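Collecting two-handed garment demonstrations with hand-held grippers

This tutorial shows how we record demonstrations for our folding policy, Kurkell. It supposes that your two grippers are already calibrated and that the clocks of both are synchronized. If not, please do first the page on calibration.

1. Prepare the surface

Put a terry towel under the garment. On a bare table the knit slides when one finger pad touches it, and the policy learns to chase the cloth. A towel with some stripes is good, as the visual tracking gets more features from it. We do not clean up the background. In our first set, Fliltberg, all the walls were plain, and the policy failed as soon as we moved it to another room.

2. Choose the start state

Do not start from a flat garment every time. For each item, record 23 episodes, and change the start state between them: spread out, partly rolled, or bunched near the operator. Fuzzy sweaters need more attention than T-shirts. Their folds have soft borders, and the depth estimate is often wrong there by several millimeters.

3. Approach with open fingers

Bring the main gripper above the bunched part and stop there for a short moment with the pads wide open. The second gripper comes from the side. This pause gives the policy a clear frame before contact.

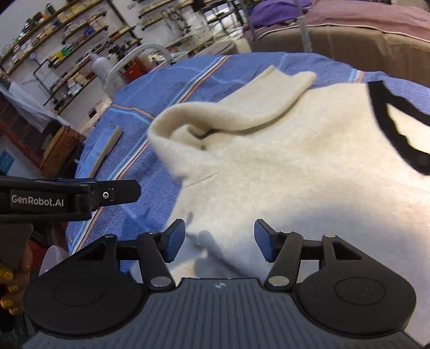
4. Grasp and fold

Close slowly until the pads hold one layer. If you took 2 layers, open and try again in the same episode. Dindo Rivera tested this on our data, and the episodes with a corrected grasp were more useful than the perfect ones.

5. Check before training

Delete episodes where the tracking jumps. From 918 recorded episodes we lost some 200 in this way, most of them with dark garments. Then export with the Gotness script and keep the raw files, because you will need them if the calibration changes later.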